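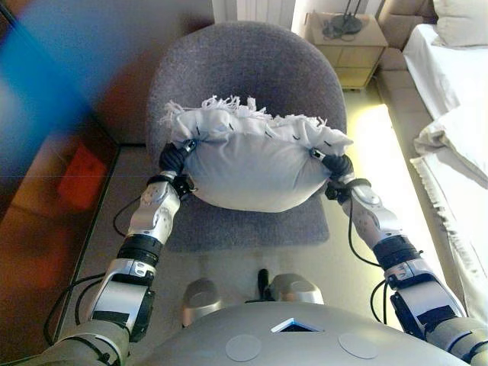 *A white tasseled cushion and one of the gray upholstered chairs.*

The Pirkano reading room will reopen Sunday with new seating, after regular visitors spent much of the spring asking for something softer than the old benches.

Gray upholstered chairs with rounded backs have replaced the benches along the window side. Eleven were ordered from Virnon, a furniture workshop that also supplied the tables two years ago. The white cushions with tassels came separately, from the textile studio Heydari.

Ladan Amini, who manages the building, said the chairs cost 532 euros each and the cushions were paid for out of the money raised at the book sale in September. The sale brought in a little over 700 euros.

"We had people bringing their own pillows from home," Amini said. "Some of them left the pillows here, and then we had a closet full of pillows."

The choice of color was debated. Nuria Robles, who runs the Sunday reading group, had asked for dark green. Gray was picked after samples of both were left out for a month and the green one showed every bit of lint. 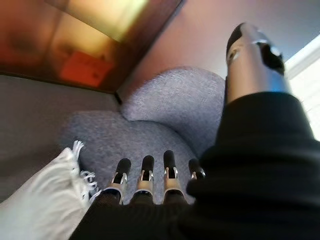 *The gray upholstery has a textured finish.*

White cushions may turn out to be a harder sell. Holger Viklund of Heydari said the covers should be washed cold and the tassels combed out by hand while damp. He advised against the dryer.

"The fringe will knot up on you," he said. "You can get it straight again but it takes an evening."

Food will still be allowed in the reading room. Coffee will need a lid, a rule that already applies at the computer desks.

The old benches are being offered free to anyone who can haul them away. Two have been claimed by the allotment garden on the other side of the parking lot. Soudabeh Alipour is keeping the list at the front desk, and the benches have to be gone by the end of the month.

Doors open at 11 on Sunday. The reading group will meet at its usual time in the afternoon, and newcomers can sign up at the desk.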